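Budget, second pass

The quote from Dasano came back on Tuesday, and the arm is no longer the largest line. Mounting, cabling and spare parts are. I had allowed for one set of fingers and one wrist camera. The revised list has two of each, plus a controller cabinet that Kivilov will hold for six weeks without a deposit.

Lead time on the spare fingers is 189 days. That decides the order of purchases -- fingers first, then the cabinet, then the arm.
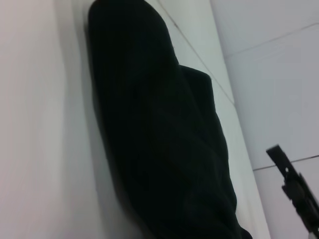

Ivars Strazds
Automation planning, Endosska

Dark, soft-looking items against pale surfaces remain the hard case for us. Very little detail shows inside the black area, so I am pricing a better wrist camera and a separate light as two lines. If only one gets approved, I would take the light. It costs less and can be moved to another cell later.

Still open: 268 hours of integration work, which I think is low, and the service contract. Dasano wants seven years up front. I have asked for three, with the price of a yearly extension in writing. The spreadsheet stays unlocked until they answer.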